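「白」を選べない人のための白の話
発表者用メモ（Stirismont 住まいの色の会、10月の回）
話し手：Ju-won Hyun

■ はじまり（マイク確認したらすぐ話し出す。自己紹介は後回し）

こんばんは。いきなりですが、ペンキ売り場で「白ください」と言ったことのある方、手を挙げてもらえますか。（待つ。たぶん結構いる）ありがとうございます。で、そのあとどうなりました？ 色見本の束が出てきて、固まりましたよね。私は固まりました。店員さんに「どの白ですか」と聞かれて「普通の白です」と答えて、「普通の白はないんですよ」と言われたんです。もう、あの一言から私の人生は白だらけです！

今夜はその話をします。難しい数式は出しません。測定器の話は最後にちょっとだけ。途中で質問してくださってかまいません、むしろ大歓迎です。

（ここで自己紹介。塗装の仕事、今の工房、Stevik の倉庫を借りていること。短く。前回、自己紹介で時間を食ったので絶対に短く）

■ なぜ白は難しいのか

赤なら、ちょっとオレンジ寄りでも「赤だね」で済みます。青もかなり幅がある。ところが白だけは、ほんの少し黄色が入ると「クリーム色」、ほんの少し灰色が入ると「汚れてる？」になる。許してもらえる幅がものすごく狭いんです。しかも狭いのに、その中が広い。矛盾したことを言っていますが、壁に並べて塗ってみるとわかります。別々に見たらどれも白。並べた途端にピンクと緑と灰色が出てくる。これが楽しくて仕方ない。

（手元の塗り板を回す。順番は気にしない。落としても平気なやつ）

今お配りした板は2枚一組です。片方だけ隠して見て、それから両方いっぺんに見てください。うわっと声が出るはずです。出なかった人はあとで私のところに来てください、もっとすごい組み合わせがあります。

目というのは、色そのものを測る道具としてはかなり適当で、隣との差を拾う道具としては恐ろしく優秀です。だから白いシャツ一枚なら真っ白に見えるのに、新品の隣に吊るすと急に古びる。お客さまの家で「ドア枠だけ塗り直してください」と頼まれたとき、私がいちばん緊張するのはここです。ドア枠をきれいにすると、壁が汚く見えはじめる。壁を直すと天井が気になる。どこで止めるかを先に決めておかないと、家じゅう塗ることになります。（笑いが出なければすぐ次へ）

■ 背景の話

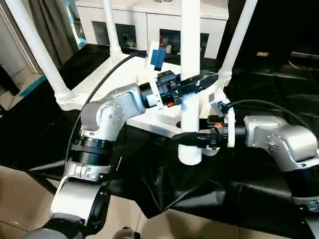
白を見せたいなら、背景を先に決める。展示でも撮影でも、家具の置き場所でも同じです。白い壁の前に白い棚を置くと、棚の輪郭はほとんど影だけで描かれることになります。曇りの日は影が弱いので、棚がふわっと消える。好きな人はたまらなく好きですし、落ち着かないという人もいます。反対に、下が黒だと効き目がはっきりします。スライドの白いスタンド、テーブルに敷いてあるのが黒いビニールシートなので、平たい土台も、そこから立つ4本のポールも、きりっと見えますよね。白のほうには手を加えず、下に敷くものを替えるだけでこれくらい印象が動く。リビングなら濃い色のラグ一枚で試せます。ぜひ帰ってやってみてください。

（ラグの話は質問が出やすい。「何色が正解か」と聞かれたら、家にある一番濃い毛布をまず敷いてみて、と答える）

背景についてもうひとつ。黒の隣の白は、実際より明るく感じます。灰色の紙を黒い紙の上と白い紙の上に置く有名な実験がありますが、あれの仲間です。だから黒い床の店で見た白い椅子は、家の明るい木の床に置くと「あれ、こんなに鈍い色だったかな」となる。椅子は変わっていません。私はこれで自分の椅子を返品しかけました。返品しなくてよかった。今は玄関で濃い色の壁を背負って、すごく元気に光っています。

■ 白の材料の歴史（早足で。好きすぎて長くなるので注意！）

昔の画家や職人が使った代表的な白は鉛白です。伸びがよくて、丈夫で、少し温かみがある。ただし鉛ですから毒性がある。古い家の塗膜を削るときに気をつけてくださいとしつこく言うのは、このためです。古い塗膜は勝手にやすりをかけない、粉にしない、心配なら専門の人に調べてもらう。ここはゆっくり話す。

そのあと亜鉛華、ジンクホワイトが出てきます。鉛白より冷たい、澄んだ白。絵の具箱で見たことのある方もいるでしょう。そして二十世紀に入って酸化チタンが広まります。隠蔽力、つまり下の色を隠す力がものすごい。今みなさんの周りにある白いもの、壁の塗料も、紙も、プラスチックも、かなりの割合でこの人のお世話になっています。つい「この人」と呼んでしまうくらい、私は酸化チタンが好きです。

じゃあ漆喰は何の白か。あれは石灰の白です。塗ったあと空気中の二酸化炭素と反応して、ゆっくり炭酸カルシウムになっていく。表面がペンキみたいに平らな膜ではないので、光の返り方がやわらかい。同じ明るさの数字が出ても、漆喰と塗料では印象がまるで違います。数字だけで白を選ぶと痛い目を見るのは、こういうところなんです。

（漆喰のサンプル片を見せる。角が欠けやすいので手渡ししない）

■ 光と影で見る白

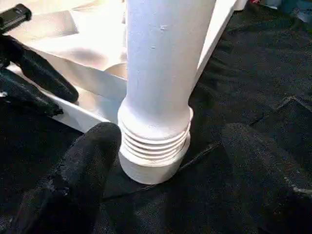

彫りのある部分をどう仕上げるか、私は白い家具でいちばん悩みます。つや消しにするか、少しつやを残すか。溝や段の表情は、結局のところ明るい縁と細い影の組み合わせでできているので、つやの強さがそのまま表情の強さになるんですね。挽物の脚だとよくわかります。下のほうの細い輪っかが重なっているところ、上側の縁がそれぞれ光を拾って、その下に細い影が落ちている。塗ってある色は同じ白なのに、線がちゃんと描かれている。おまけにこの白、ほんの少し青みがあって、左上から明るい光が来ています。もし黄みのある白だったら、もっとのんびりした顔になったはず。上のほうに小さな擦れもありますが、こういう擦れが見えるのも白のつらいところで、かわいいところです。

（擦れの話から補修の話へ）

補修でよくある失敗を挙げます。買ったときの塗料が残っていたので、小さな傷にちょんと塗った。ところが乾いたら、そこだけ浮いて見える。「同じ缶なのに！」と電話が来ます。同じ缶でも、周りの塗膜のほうが年を取っているんです。油性の塗料は特に、暗いところに置いておくと黄ばみやすい。食器棚の扉の内側が外側より黄色い、というお宅、ありませんか？ 日に当たる側が焼けるんじゃないのと思いますよね。物によってはその通りですが、油性の白では逆のことが起きるんです。私はこの話をするとき、毎回わくわくします。

それから塗り方。刷毛で塗った面にローラーで足すと、肌が違うので色まで違って見えます。傷だけを狙わず、角から角まで、ひと続きの面をまるごと塗る。面倒くさいですが、結局それがいちばん早いです。脚なら、上の段から下の段まで。途中で切らない。

■ 青みのある白、黄みのある白

洗濯の青み付けをご存じの方はいますか。白い布が黄ばんできたとき、ごく薄い青を足すと、白く見えるようになる。黄色の反対側をちょっと足して、色みを打ち消すわけです。厳密に言うと、光を吸う分だけほんの少し暗くなっているのに、目は「白くなった！」と喜ぶ。すごくないですか。私たちの感じる「白さ」と「明るさ」は別物だという、きれいな証拠だと思います。

現代の紙や洗剤だと、蛍光増白剤が入っていることがあります。紫外線を受けて青い光を返すので、昼の窓辺で強く白い。ところが紫外線の少ない照明の下だと、その元気がなくなる。窓辺で選んだ紙が夜の会議室で急に大人しくなるのは、そういうわけです。

（会場の照明を切り替えてもらう。合図は右手。担当の方には開演前にお願い済み）

さて、今の照明で先ほどの板をもう一度見てください。さっきまで同じに見えていた組が、違って見える方がいるはずです。条件等色、メタメリズムと言います。ある光の下では同じ、別の光の下では違う。壁の色を昼だけ見て決めてはいけない、というのは、ここから来ています。夕方の五時、夜の食卓の灯り、朝の北の窓。私は塗り板を冷蔵庫に磁石で貼って、何日か一緒に暮らしてから決めます。家族には「また白が増えた」と言われます。

■ 金属と白

ここ数年、台所の相談で増えたのが、銀色の金属と白をどう合わせるかという話です。水栓、取っ手、換気扇、冷蔵庫。金属は自分の色を持っているようで、実は周りを映しています。温かい壁に囲まれればステンレスも温かくなるし、青い床の上なら青く寄る。だから白を決めてから金属を決めるか、金属を決めてから白を決めるか、順番で答えが変わるんです。

私のおすすめは、金属が先。理由は単純で、水栓は塗り直せないからです。先に金属を現場に置いてみて、その横に白の板を当てる。つるつるの銀よりも、細かい筋の入ったヘアライン仕上げのほうが白とは仲良くしやすいです。映り込みがぼけて、明るい灰色として働いてくれる。そして小さな黒をどこかに入れる。つまみでも、パッキンでも、ケーブルでもいい。銀と白の間で迷っていた目が、黒で落ち着きます。 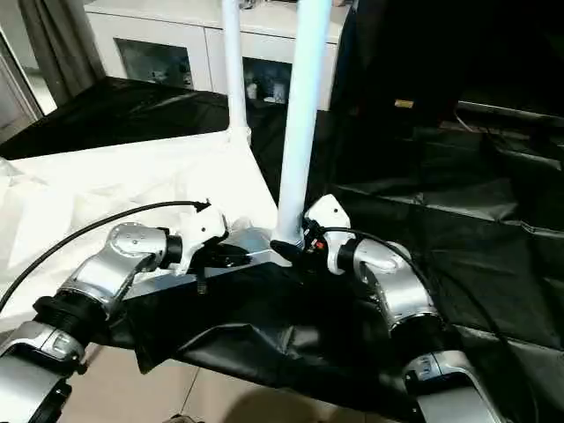 銀と白、先のほうに黒。

（少し長めに映しておく。その間に水を飲む）

前に Stevik の倉庫の給湯室をやり直したとき、まさにこの三色にしました。白は Teuber のつや消し、取っ手は Vokex の銀色、目地だけ黒。目地を黒にするのは勇気が要りました。でも入れてみたら、タイルの白がぱっと起き上がった！ 朝行くと、用もないのに給湯室に寄ってしまいます。

うまくいかなかった話もしておきます。同じ調子で洗面所をやったら、寒い。窓がなくて、照明が青白くて、鏡が大きい。冷たい白が鏡の中でもう一回出てくるんですね。結局、白を黄みに寄せて塗り直しました。作業としては二度手間、勉強としては最高でした。

■ 素材が違う白どうし

最後の山です。塗装の白、プラスチックの白、陶器の白、布の白。これを「全部白でそろえたい」というご相談、本当に多いです。気持ちはとてもわかる。ただ、ぴったりはそろいません。光が表面で返るもの、少し中に入ってから返るもの、織り目で散るもの。返り方が違うので、ある角度で合わせても別の角度でずれます。

たとえば樹脂には、光がほんの少し中へ入って、にじむように見えるものがあります。その隣に不透明なペンキの白を置くと、ペンキのほうが硬く、強く見える。陶器の便器と樹脂の便座を見比べてもらうと、一番早いです。（食事の前でなければ言う）

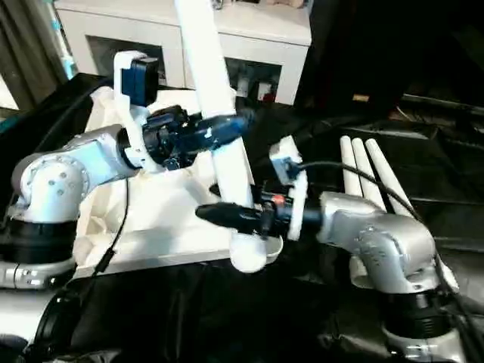
白い塩ビパイプと、白いエルボ継手。後ろの白いキャビネットと比べてみてください。

白の前に白が来て、つなぎ目のところはわずかに透けた感じがある。私はこういう「そろっていない白」の並びが大好きです。無理に合わせるより、差を少し大きくしてやったほうが、見た目は落ち着きます。一番まずいのは「ほとんど同じだけど、ちょっと違う」。間違えたみたいに見えるんですね。布は思い切って生成りに、棚はきっぱりした白に。それくらい離してしまったほうが、部屋の中で両方が気持ちよくしていられます。

配管の露出したお宅では、管を壁と同じ白に塗りたいという希望もよく聞きます。塩ビはそのままだと塗料が乗りにくいので、軽く目荒らしをして、脱脂をして、密着用の下塗りを入れてください。下塗りを飛ばすと、爪でぺろっと剥がれます。ぺろっと剥がれるのは見ていて気持ちいいんですが、自分の家では困ります。

■ 測定器の話（時間があれば）

測色計を当てると、明るさと、赤緑方向、黄青方向の数字が出ます。便利です。電話で「もう少し温かい白」と言われても、人によって違いますから、数字があると話が早い。ただ、さっきの漆喰のように、肌の違いは数字から抜け落ちます。私は数字で候補をしぼって、最後は板を持って部屋の中を歩きます。腕を伸ばして、壁に当てて、床に置いて、窓を背にして。怪しい人に見えますが、気にしないでください。

（時間がなければここは丸ごと飛ばして質疑へ。板の回収を忘れないこと。前回、何枚か帰ってこなかった）

■ 質疑のときの手控え

・「天井は壁より明るい白がいいか」→ 同じ白でも天井は光の当たり方が違うので暗く見えやすい。まず同じ白で試す。
・「子どもの落書き」→ つや消しは拭くとそこだけ光ることがある。手の届く高さは半つやも考える。
・「黄ばんだスイッチプレート」→ 交換が早い。漂白の話は長くなるので休憩中に。
・「一番好きな白は？」→ 絶対に聞かれる。曇りの日の、積もったばかりの雪。塗料では、まだ決められない。

――――
コメント

まめつぶ
当日は後ろの席でした。照明が切り替わった瞬間に、膝の上の板が急にピンクっぽくなって声が出ました。メモが読めてうれしいです。

北窓の住人
食器棚の扉の内側、見てみたら本当に黄色かったです。ずっと料理の油だと思って磨いていました……。水性で塗り直すときも下塗りは要りますか？

Ju-won Hyun
＞北窓の住人さん 要ります！ まず中性洗剤でよく拭いて、古い塗膜が新しめのものか確かめてから、軽く足付けして下塗りをしてください。古い家具なら削る前に塗料を調べるのを忘れずに。

tomo_k
便座の話、会場では飛ばしましたよね。読めてよかったです。

はけ3号
冷たい白の洗面所、うちのことかと思いました。電球を替えるだけでも違いますか。

Ju-won Hyun
＞はけ3号さん かなり違います。塗る前にぜひ電球から！ 板を一枚貼って、替える前と後で見比べてみてください。楽しいですよ。

関連・最近の記事
・灰色は暖かいか冷たいか（発表者用メモ）
・刷毛の洗い方、私のやり方
・Stevik の給湯室、黒い目地のその後
・漆喰の壁に棚をつけたい人へ
・色見本を冷蔵庫に貼る暮らし
・次回の Stirismont 住まいの色の会について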